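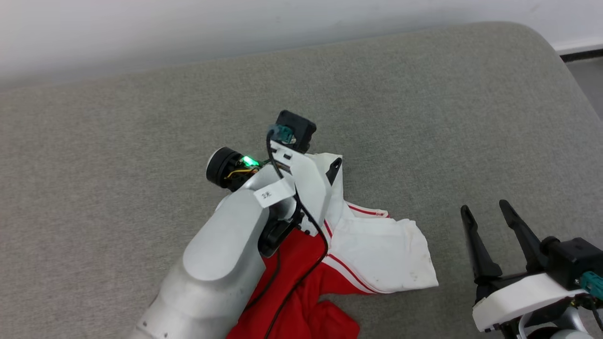
Trudow Garment Handling Set

README and data card, release 4

Maintained by Ramil Dumlao. Labelling rules by Nii Darko. Send corrections to either of us through the issue tracker.

1. What is in the release

Recordings of a two-arm station handling second-hand clothes on a padded grey surface. There are 2,213 episodes, of which 361 are held back as the test split. Each episode has one head view, one view from each wrist, joint positions for both arms, gripper opening and a text label.

Most of the clothes came from the Dosberg clothing exchange. They are worn, and some are stained or marked. We left them that way. Please don't filter marked garments out of the training split and then report results against our baseline.

2. Rules for the operator

These were written for the Grarkden site and later taken up at Figueiredo. Both sites work to the same text.

2.1 One garment on the surface at a time. Spare clothes stay in the bin until the episode is closed.

2.2 The garment is dropped, never arranged. If it lands flat, that counts as a valid start.

2.3 Take hold of an edge, hem or cuff where one can be reached. Pinching the middle of a panel is allowed only if no edge is showing, and the episode is then tagged mid_panel.

2.4 Printed areas should not be gripped. Old transfers crack, and flakes of print end up on the finger pads.

2.5 Close slowly on thick or rolled fabric. Stop at first resistance and let the force limit do the rest.

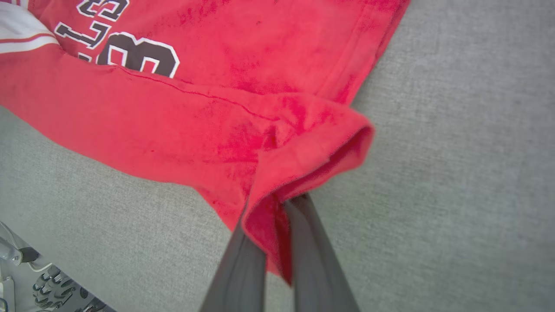

Rule 2.3: hem held between the two fingers, lettering and numeral clear of the grip.

2.6 If the cloth slips, open fully before trying again. Nudging the fingers shut a second time without opening makes the gripper signal useless for anyone training on it.

2.7 No more than 5 attempts at the same edge. After that, close the episode with the label no_grasp. These episodes are kept in the release.

2.8 Hands stay off the surface while either arm is enabled. To reach a garment, disable both arms first. Pausing the software is not enough – a paused arm still holds torque.

3. Rules for the station

3.1 Cables. Camera cables may hang loose over the outside of the wrist, but there must be enough slack for a full turn. Check the connector at the camera end before each session. A half-seated plug gives dropped frames long before it gives an error.

3.2 Labels. Every wrist carries a handwritten label. Copy it into the session sheet exactly as written. If a wrist is swapped, the label goes with it.

3.3 Resting arm. When only one arm is needed, the other is parked with its fingers open and away from the garment. It must not be used to pin the cloth unless the task name begins with bi_.

3.4 Background. Furniture and appliances may be in view. Do not move them part way through a session. If something does get moved, start a new session number.
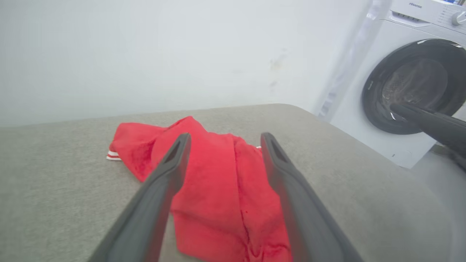
Wrist view with washing machine in the background. Second gripper at right.

3.5 Household machines near the station stay switched off during recording, door shut. Vibration through the floor showed up in the joint data in one early session, which has been withdrawn.

4. Labelling

Labels describe the garment and the step, in that order: "red top, lift hem". Use plain colour words. Where the type of garment can't be told from the wrist view, check the head view, and if it is still unclear write "garment". Do not guess. Brand names and lettering are not part of the label, even when they can be read.

Two people label each episode. Where they disagree on the step, Nii decides and the first two labels are kept in the notes column.

5. Known problems

– Fingers are often out of focus in the wrist views. The cameras are set for the cloth.
– Strong reds come out differently in the head and wrist cameras. There is no colour correction in this release.
– The mid_panel tag was brought in after release 2, so earlier episodes don't have it even where it would apply.
– File times at Figueiredo ran an hour ahead until October. Use the frame counter for ordering.

6. Use

Free for research and teaching. Do not use the set as evidence that a machine is safe to work beside people. Rule 2.8 is a house rule and does not replace a risk assessment of your own station.

If you add recordings of your own, follow sections 2 and 3 and say in your README which rules you changed.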